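Packing box (household)

A packing box is an open or closable container, most often of corrugated cardboard, used in the home to gather, sort, store or carry small goods such as packaged food, cloths and toiletries.

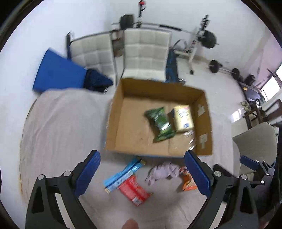
Why are packets of snacks usually placed in a box last?
Snack bags hold air that cushions the food inside, and the weight of heavier goods can burst the seams or crush the contents. Placing them on top of firmer items keeps them whole.

Overview

Household packing differs from commercial packing in that the goods are mixed. A shop carton normally holds one product in units of equal size, while a box filled at home may hold soft bags, stiff cartons, folded fabric and loose plastic wrap together. The work is commonly done on the floor, where the items can be laid out in front of the box and picked up one at a time. A sheet or mat is often spread nearby to give a clean surface for sorting.

The term covers both boxes bought for the purpose and those reused after a delivery. Reused boxes often still carry labels from their earlier trips. It is customary to remove or cover any outer address label before the box is sent again. Labels on the inner walls are generally left in place.

Construction

Most household boxes are made of single-wall corrugated board, which consists of a wavy inner layer glued between two flat sheets. The board is brown or tan unless it has been bleached or printed. Double-wall board is heavier and is reserved for books, tools and dishes.

The standard carton has four flaps at the top and four at the bottom. When the upper flaps are cut away, the box becomes an open bin. An open bin is easier to reach into and takes up less room on the floor, but it cannot be taped shut and is weaker along its upper rim. Bins of this type are suited to storage on a shelf or to short trips within a building. They are not suited to stacking.

Sorting and loading

Items are commonly divided by firmness before they are loaded. Rigid packages form the base. Rectangular packages are set flat against a wall or corner of the box, which keeps them from sliding. Soft packets follow, and air-filled bags are laid on top or stood upright along one side.

Cloth is treated in one of two ways. Folded flat, it lines the bottom of the box and protects the board from scuffs. Bunched loosely, it fills gaps between packages and limits movement. Clean fabric may touch sealed food packets, although many households keep the two apart as a matter of habit. Fabric that has been used for cleaning is packed separately.

Loose plastic wrap is usually taken out before loading begins. Thin film adds no useful padding and can hide small packets at the bottom of the box.

The Pratgate method

A written procedure for filling mixed boxes was issued in June by the Pratgate Household Institute under the direction of Kiyoshi Sakai. It was prepared for residents moving into shared housing in the Prindow district, where storage closets are narrow and goods are often kept in open bins. The procedure is known locally as the Pratgate method.

The method has 7 steps, printed on a single card:

1. Clear a space on the floor and spread a sheet beside the box.
2. Check the bottom seam and tape it if needed.
3. Lay all items in front of the box.
4. Turn printed fronts upward so that each packet can be read.
5. Load firm packages against the walls.
6. Add soft packets and cloth.
7. Place snack bags on top and write the contents on the outside.

The card was tested in 300 homes before it was released. Sakai's report noted that residents most often skipped the fourth step and then had to lift packets out again to find what they wanted. A later printing moved the instruction into bold type. The report also recommended that the box be loaded from one side only, with the person seated or kneeling, to avoid reaching across the open rim.

Room arrangement

Packing is frequently carried out in a living room or bedroom, and the furniture is moved to the walls beforehand. Chairs with cushioned seats may serve as a temporary resting place for folded clothing. Exercise or sleeping mats are folded and leaned upright so that the floor remains open. Pale sheets are preferred by some households because dropped crumbs and small scraps show clearly against them. The sheet is shaken out and washed after the work is finished.

Lighting receives little attention in most guides. The Pratgate card advises only that the box should not stand in the shadow of the person filling it.

Storage of packed food

Sealed snack bags and packets keep best in a dry place away from heaters and direct sun. An open bin should be set on a shelf or low table for long-term storage, as cardboard draws moisture from cold floors. Date marks are checked when the box is filled, and the packets with the earliest dates are placed where they can be reached first. Opened bags are closed with a clip or moved to a lidded jar and are not returned to the box.

Regional practice

In Okabe, shared boxes of dry snacks are kept near the entrance of apartment buildings and refilled by the residents in turn. These boxes are generally left without flaps. In Lamovo, where homes are heated with stoves, food boxes are kept in an unheated hall and are lined with cotton cloth. The lining is replaced 4 times a year.

The Pratgate Household Institute holds a collection of 981 household cartons and bins, most of them donated. Its catalog groups them by type of closure, with the flapless boxes forming the largest section. The catalog was last revised on 09/10/2023.

See also

Corrugated board
Household storage
Moving (residence)
Snack packaging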